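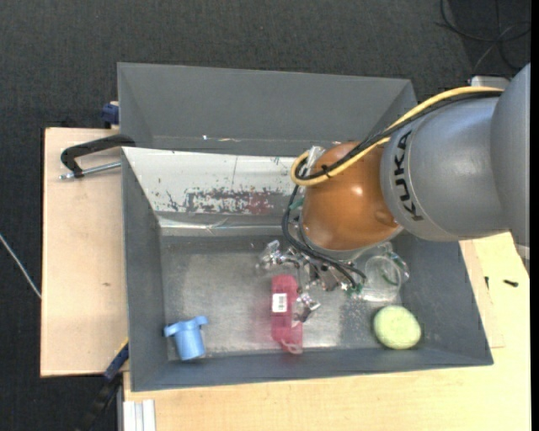

## 8. Emptying and checking the bin

1. Place the Trarell bin on a level work surface, long side towards you.
2. Lift items out one at a time. Keep barcode labels facing up for reading.
3. Stand cup-shaped parts upright on the bench — do not stack them.
4. Wipe the floor of the bin with a dry cloth. Scuffs on the floor are normal wear and need no treatment.
5. Return the items, leaving a gap between each.

**Note:** Torn packages go in tray 11. Record the item code on form 2658.

**Caution:** Two people are needed to lift a full bin. Do not drag it across carpet.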